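Hi! I'm Hendrik Van den Broek and this folder is my notes and lists for the Ploltville toy tidy, which started in March and got a bit out of hand (in a good way). The job is getting small toys off the checked cover and into the green tub, along with whatever else has wandered in -- cotton swabs included. 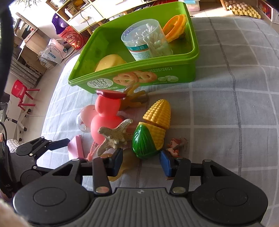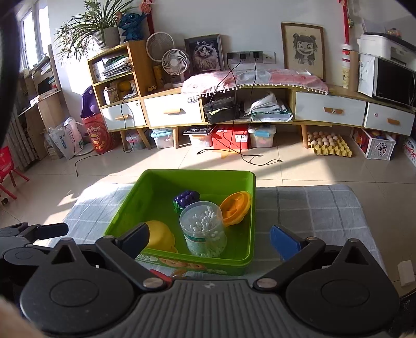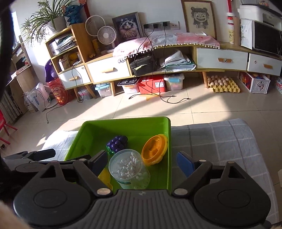

## What's in the folder

- `toys.csv` -- one line per toy, with a name, a colour and where it lives. Colour is my best guess, so please don't write in about pink versus pale pink!
- `tidy_notes.md` -- my ramblings, roughly 300 lines of them
- `labels/` -- printable labels for tubs, in 4 sizes

## How I name things

Play food goes by the food, so it's `grapes_purple` and `corn_cob`, even when it's only a piece of the cob. Some of the fruit could be lemon or could be mango, and I've put those under `fruit_yellow` and moved on with my life. The duck in the cap is `duck_pink`. The starfish isn't really a toy, but it kept ending up in the pile, so it has its own line (`starfish`, colour beige).

Swabs stay in their clear canister and count as one item. I'm not listing them singly -- I did think about it for a minute.

## Still to do

- [ ] merge the Kina list, which uses "maroon" where I use "dark red"
- [ ] sort out the two spellings of teether
- [ ] ask Bhuiyan if they want the labels in A4 as well
- [ ] move the old Gasevance notes into `archive/`

Grab whatever's useful, and if you find a favourite toy missing from the list just add a line at the bottom and I'll sort it later.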